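Gosby hand-held gripper, two-finger, mesh pads
Equipment notes by Miłosz Sadowski
Last edited 23 April 2019

Gosby sells this as a drop-in replacement for the Tridon hand unit. We have had both since January and I'm not ready to agree with that. The body is light gray plastic, the fingers are dark and angular, and the pads have a black mesh texture that the sales sheet calls "universal grip." I have read that phrase on a lot of sales sheets.

What you get for $335 is the gripper, one set of pads, a cable and a marker mount. The camera is extra. So is the second set of pads, and you will want the second set of pads.

Weight and handling

The listed weight leaves out the camera and the cable. With everything attached it is noticeably heavier than the Tridon, and most of the extra sits forward of the hand. For a short demo that's fine. We work in blocks of 45 minutes, and by the end of a block people were asking to switch hands. The Tridon got the same complaint, only later.

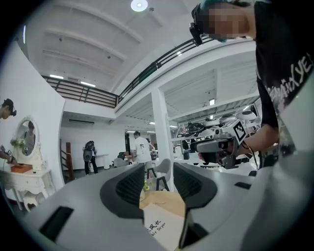

The raised marker mount does what it should as long as you keep it pointed somewhere a camera can find it. Working low over a table with two units, it is easy to roll the wrist and turn the marker away from everything. Gosby's manual says tracking "recovers gracefully." I would like to know what they tested that on. Plan the station so that both hands can work without crossing, and route the cable along the forearm before you start.

The view from the onboard camera is wide, which I do like. You see both fingertips and plenty of the room past them. You also see a lot of the gripper's own body, and that part of the picture is no use to anyone. Campos gets around this with a slimmer housing, but the Campos unit has its own problems (see the separate page, I am not going through the trigger business again).

Pads and soft goods

Cloth is where I expected the mesh pads to fail. They did better than I thought they would. Canvas bags, rope handles, folded cotton – pinch and lift, mostly without drama. Thin, slippery fabric is another matter. Out of 40 tries with a nylon sleeve I wouldn't call the result "universal" anything.

Two things to know before you order:

1. The pads pick up lint. Brush them between blocks or the grip drops off. Gosby says the pads are washable but doesn't say with what, and support sent me back the same page of the manual I had quoted to them.

2. The fingers come together in a V when you look along them from the camera side, so judge a pinch by the tips. New people tend to go too deep and grab a fold they didn't want, especially on bags with long straps.
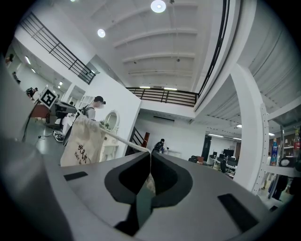
Compared with the others

Tridon: lighter, smoother trigger, worse on fabric. Replacement pads are easy to get.

Campos: slimmer, better camera view, trigger sticks.

Stamari: we had a loaner for 2 weeks. Strong grip, loud, and the controller wanted a firmware update every time we turned it on. Sent back.

Should you buy it?

If you handle a lot of bags and cloth, maybe. If you already own Tridons, buy one Gosby and try it for a month before you replace anything. The discount for ordering in bulk is small and the return window is short – read that part of the order form twice.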